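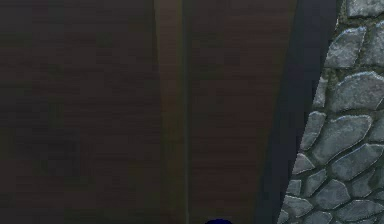 Workshop book, Thu 15 August
Oil finish trials, the Piseo sideboard

Cold start this morning, the kind where you stand with both hands round the mug and find reasons to sweep the floor before doing anything useful. I'd meant to get on with the second coat on the sample boards first thing, but the oil had gone thick as honey overnight in the back store, so I sat the tin in a bucket of warm water and wrote up last week's notes instead. I should do that more often. Half of what I know about finishing I've learned twice, having forgotten to put it down the first time.

For whoever picks this up after me: we are trying to settle on one finish for the Piseo sideboard before the doors are hung, and it has to sit comfortably beside the old dining table the family already own. Kristine Policarpio went out to see the table back in June and came home with a very good set of colour notes and a bag of lemons from their tree. Her word for the table was "tea, left too long", and I've been chasing that ever since.

Boards so far. The Grelton oil straight from the tin is lovely to put on and smells like my grandfather's shed, but it goes too orange under the lamp. Cutting it with the dark Hella wax takes the orange down nicely and leaves a grey cast in the open grain that I'm not so fond of. The Gál stain under plain oil is the closest by a long way. It wants a light hand, though, and you must wipe it back along the grain while it's still wet, or it dries in patches and you'll be sanding it off and muttering, as I was on Monday.

I also tried wetting the timber first to raise the grain, letting it dry overnight and knocking it back with a worn bit of 240 before staining. Much more even colour, and far less blotching near the knots. It adds a day to the job, but I think it's a day well spent, and there is always something else to be getting on with.

Board 103 is the one to look at — it's on the shelf by the window, leaning behind the glue pots. Gál stain over raised grain, then 2 thin coats of oil with a full day between. Please look at it in the morning and again late in the afternoon before you give an opinion. I liked it very much at breakfast time and was less sure by four o'clock, when the sun comes in low and everything brown turns a bit red.

Kristine reckons the edges are still too pale where the stain doesn't grab, and she's right, she generally has the better eye. I'll run a second wipe of stain down the edges only, using the small brush, and see if that evens things out without leaving a hard line at the corner.

Still to do: ring about more Gál before we run out mid-door, find the lid for the wax, and lay the oily rags out flat on the rail outside. Not balled up in the bin, please, whoever that was. They do catch fire, and I'm fond of this shed.

Third coat on 103 tomorrow if the oil stays runny.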